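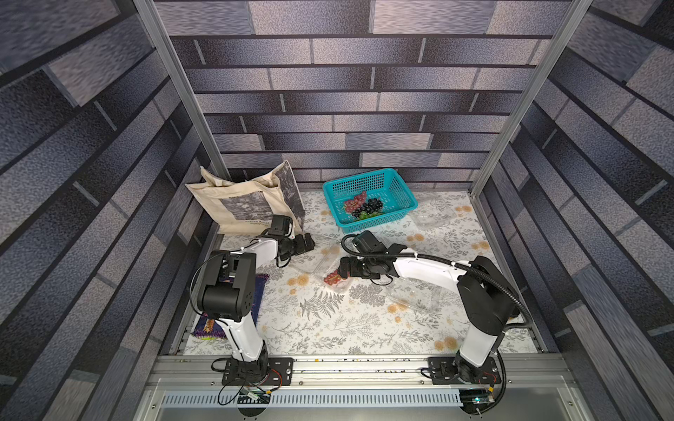

grapes in the teal basket, a small red bunch in a clamshell. tote's in the corner

Print | E-mail

Defne Bozkurt
ok so grape thread. people keep asking how I do fruit for the studio lunch table and the answer is a plastic basket. thats the whole system

first thing, get them out of the clamshell. the clamshell is where grapes go to be forgotten. lid shut, back of the fridge, two weeks later you find soup

basket with holes in the sides. mesh, perforated, whatever the store calls it. air gets in, you can rinse right in it over the sink, shake, done. mine was in the 2 dollar bin at Benkirane, the one by the bus stop. they had other colors. went teal

three kinds. red, the really dark purple-black ones, green. I buy red and dark mostly, green is for the kids from the Tremurach class who will not touch anything else

don't mix them all up btw. red on one side, dark next to it, green wherever. people who want one kind will dig through everything to get it and now everybody's fingers have been on everything

Print | E-mail

somebody asked about the cloth. white with the gray ferns and the little orangey dandelion things. yes I know, white, under grapes. it washes fine. cold water first, then soap, do NOT go in with hot water on a grape stain

got it as a remnant at the Rerkdale market in February. lady wanted 11 for it, I had a ten and some change and a bus ticket, we worked it out

also yes it still has fold lines if you look close in person. I am not ironing a tablecloth for lunch

tote is for hauling. canvas, square black and white photo on the front, stands up on its own if you lean it on a wall. grapes go in LAST, on top. I once put them under a jar of pickles and we had juice

someone says a bag that nice shouldn't carry groceries. its a bag

quantities bc Ana-from-Wirkeck-street keeps asking: I get almost 400 grams a head if its grapes and nothing else, way less if theres cheese. theres usually cheese

storing: unwashed, in the basket, bottom shelf, paper towel under. wash right before. wet grapes in the fridge go slimy so fast

if you have leftovers, pull them off the stems and freeze them flat on a tray. 4 hours is plenty. eat them straight from the freezer, they're basically candy. dark ones are best for this, fight me

keep the clamshell tho. rinse it, use it for the leftovers going home with people. mine get used till the hinge snaps

scissors!! forgot scissors. snip the big bunches into small ones before you put them out. otherwise the first person rips off three grapes and leaves you the sad stem sticking up

what I havent solved: where the stems go. I put a bowl out and they end up back in the basket anyway. taking suggestons

edit: several people said a smaller bowl closer to the basket. will try it next lunch

also no I'm not doing a melon thread. melon needs a knife and a board and I have a bus at noon

Print | E-mail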